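Sorting after lunch: what goes where from August

The new waste stations at the Closonberg building open in August, and the rules for the lunchroom change with them. Most of what we throw away after a meal is the same few things: paper cups, foil trays, napkins and bags. Sumathi Suvarna in building services went through the questions sent in last month, and the answers are collected here.

Paper cups

Empty the cup first. Leftover coffee goes down the sink – please don't pour it in with the paper. Cups have their own slot at the new stations and should not go in with mixed paper, even if they look clean. Stack them if you have several.

Foil trays

Foil trays are collected with metal. Scrape out the food, give the tray a quick rinse and drop it in. A bent tray is fine. Cardboard lids come off and go with cardboard. If a tray has baked-on cheese that won't budge, put it in general waste.

Brown paper

Bags and wrapping paper go with mixed paper if they are dry and free of grease. Paper that has been crumpled into a ball is accepted, but flatten it if you can. The paper bin fills up faster than any other, and balled-up bags are a large part of that.

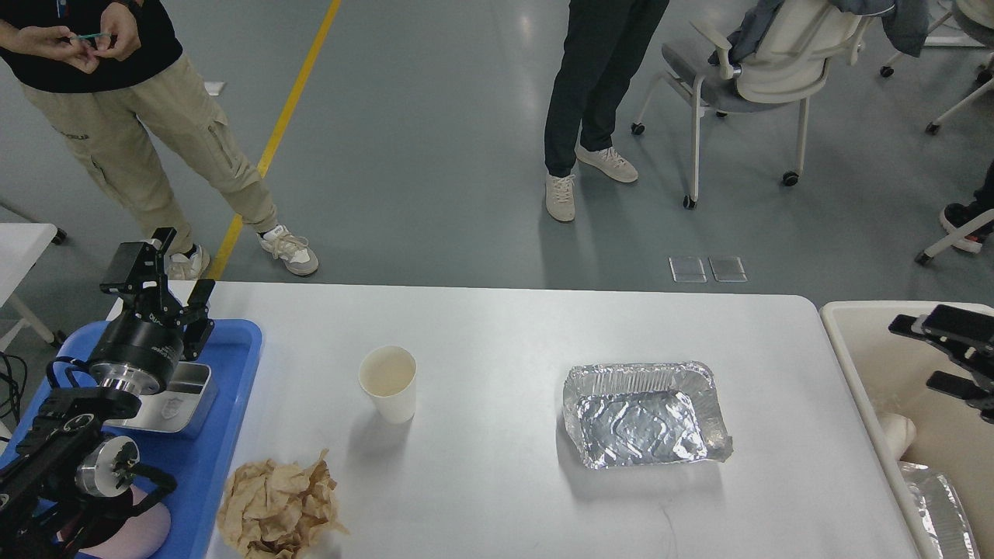
Where to find the stations

There will be 6 stations in all, 4 of them on the ground floor. The other two are upstairs, next to the copy room and outside the Florkby meeting room. The old bins under the desks will be taken away once the stations are open.

Pickup is in the evening, so anything left on a table after lunch stays there for the afternoon. Please clear your own place before you go back to work.

Questions can go to Sumathi at extension 3971. Huguette Roussel takes over the line while she is on vacation.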